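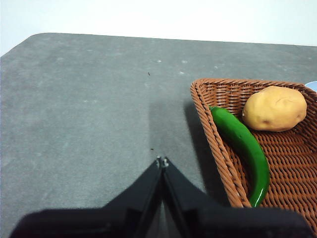

Wrist view, Sovcombe fingers shut at the tips. One potato and one green chili in the basket, the chili lying right along the inside of the rim.

Gripper comparison, Brostden bench
Posted by Banafsheh Amini, 27 Nov 2021

Nerham's leaflet says their fingers will pick "any kitchen item". I have read that sentence on a lot of leaflets. So we ran them against the Sovcombe pair on the same arm, 305 tries each, with vegetables and a wicker basket.

The potato tells you very little. Both pairs managed it well enough. The chili is the harder test – smooth, thin at one end, and with woven rim on one side of it there is hardly any space for a finger. Nerham missed it 73 times, Sovcombe six fewer. I would not buy either on that difference.

Hosseinzadeh wrist camera used throughout. The gripper hides part of the basket from it, and I have yet to see a mount that avoids this.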